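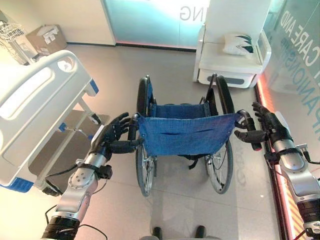
Folding wheelchair with blue seat, held by both push handles, beside a bed with white footboard.

Questions about borrowing a wheelchair
Ullalport Equipment Loans. Last changed 2022-05-04

Who can borrow a wheelchair?
Any person who lives in Ullalport, and also a visitor who is staying with family here. You do not need a letter from the doctor. Please bring one paper with your name and address.

How long can I keep it?
The normal loan is 80 days. If you need it longer, telephone before the last day and ask for Sandrine Delaunay. She can extend the loan once without a new form.

What does it cost?
The loan is free. We take a deposit of 15 dollars and give it back when the chair is returned.

Will it fit through my doors?
Please measure the narrowest door at home before you come, and write the number down. Measure the free opening, with the door standing open, and not the frame. The bathroom door is usually the difficult one.

How do I fold the chair?
Put on both brakes. Take away the cushion if it is a loose one. Turn up the footplates, then hold the middle of the seat at the front and at the back, and pull straight up. Do not pull on the armrests. To open the chair again, press down on the two side rails of the seat with flat hands. Keep your fingers on top of the rails, as they can be pinched underneath.

How should I place it beside a bed?
Put it close to the bed, at a small angle, on the person's stronger side. Apply the brakes and move the footplates out of the way. If the bed has a crank, wind the handle back in when you have finished, so that it does not catch your leg. Check also that the brakes on the bed's wheels are on.

Is there a place for small things?
Some of our chairs have a pocket in the fabric at the back. It is good for a newspaper or a light scarf. Please do not hang heavy shopping on the push handles, the chair can tip backwards when the person stands up.

How do I clean it?
Use a cloth with warm water and a little dish soap, also for the fabric. Do not use bleach, it takes away the colour. Hair and thread collect near the centre of the small front wheels and should be pulled out before you return the chair.

A tyre is soft or a handle grip is turning. What do I do?
Stop using the chair and call us at extension 13. Nipon Hemmin does the repairs and he will normally exchange the chair for another one. Please do not glue the grips yourself.

Can you deliver?
Only inside the town, and only in the morning. From September we hope to deliver in the afternoon also.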